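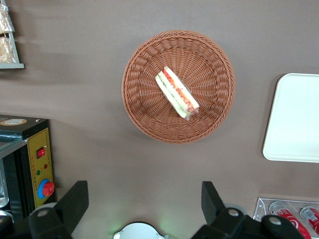
2 min read · 9 posts

Notes on shelf life dating for chilled packaged sandwiches, since the March labeling change at Zikstead raised questions. Thread.

1/ The date on a chilled sandwich is set by its weakest component. Bread stales, but the limit usually comes from the filling: cut tomato, cucumber, leaf, cooked meat.

2/ Water moves from high activity to low. Sliced tomato sits near 0.99, bread crumb near 0.95. Butter or mayo to the edge of the slice slows the transfer. A thin smear in the middle does very little.

3/ We logged 1,156 packs over one season at the Zikstead site. 112 were pulled before their printed date. Most of those were soggy crumb - a quality fault, with micro counts still in spec.

4/ Film matters less than people expect at two days and more at four. Plain clear film holds moisture well, so fog on the inside usually points to filling that was packed too warm.

5/ Si-eun Ki reran the temperature data from the Trakeck loggers. 879 of the packs had a full trace from line to shelf. The other 277 have gaps and are left out of the model.

6/ Largest single factor in the model: time on the loading dock. Storage temperature in the back fridge came second.

7/ Jang asked whether draining sliced cucumber helps. Yes, if it is drained cold on a rack. Salting draws more water but changes the taste, and the Oner line dropped it.

8/ Next run is 499 packs, same recipe, dock time capped at ten minutes. Loggers go in every case - no spot checks this time.

9/ Method sheet is being revised. Column 4 in the old one is in Fahrenheit, the rest is Celsius. Convert before you merge.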